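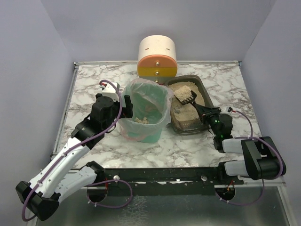

Small Bins, Small Mercies

A wastebasket is the least loved object in any house, and it knows it. A few habits will keep yours from getting even.

Line it loosely. Push the bag right down to the bottom and fold a generous rim over the edge. A bag stretched tight as a drum will slide in the first time you throw away something heavier than a receipt.

Store the spare bags under the one in use. Three is plenty. Fold them flat, or you will have a bin with a false floor and room for one tissue.

Bag anything dusty before it goes in. Cat litter, fireplace ash and the contents of the vacuum all like to travel — usually upward, usually toward your face.

Wash the bin itself every October, whether or not you believe it needs it. Warm water, dish soap, 20 minutes in the tub, then upside down on an old towel until dry. Skip the perfumed powders. They give you a bin that smells of garbage and lavender.

Put one in every room where people open mail. My sister-in-law Naheed held out against this for years and kept her envelopes on the piano.

Empty the small bins the night before pickup. Doing it the morning of is also possible, if you enjoy running down the driveway in slippers.

Next week: the drawer with the batteries in it.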